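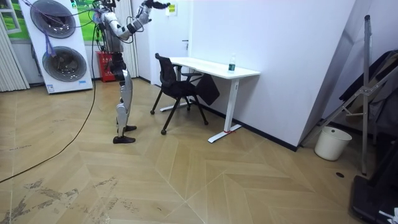 Chairs in the small room at Penlow

From May the small room can be booked again for study groups and for short meetings. The white desk stays where it is, against the white wall, and we ask you kindly not to move it. If you bring papers or a laptop, please put them there and keep the way to the door free.

The chairs are a longer story. In the autumn we asked members what they missed most in the building, and 138 of you answered. Almost 34 wrote something about chairs, mostly about sore backs after the evening course. So we looked for black chairs with armrests, which can be moved by one person and do not look dirty after one winter. We compared offers from two suppliers, Saltia and Donine, and we decided for Saltia. The price was a little higher, but they deliver to the door and take the cartons back.
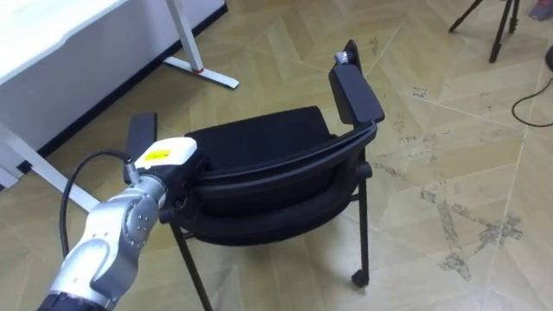 A black chair with armrests, in the small room.

When you take a chair to another place, hold it by the top of the backrest and not by the armrest. Please go slowly near the curtains - the fabric catches easily, and we have already mended it once. After your meeting, bring the chairs back to the wall in a single row, with the seats looking into the room.
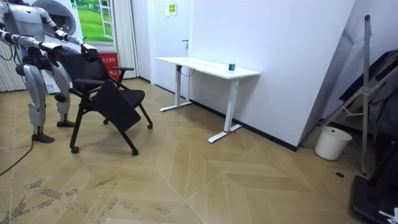

Some members asked also about a surface for writing. The writing tablet folds down in front of the seat when you do not need it. It is meant for a notebook, so please do not lean on it when you stand up. Heavy bags should go on the floor, under the desk or beside it.

A group can book the room for up to 9 persons. Write your name on the list at the entrance, or send us a message with the day and the hour. If a chair makes noise or does not stand well, leave it next to the desk with a note. The next issue will bring the report from our visit to Lagos and the new opening hours of the library.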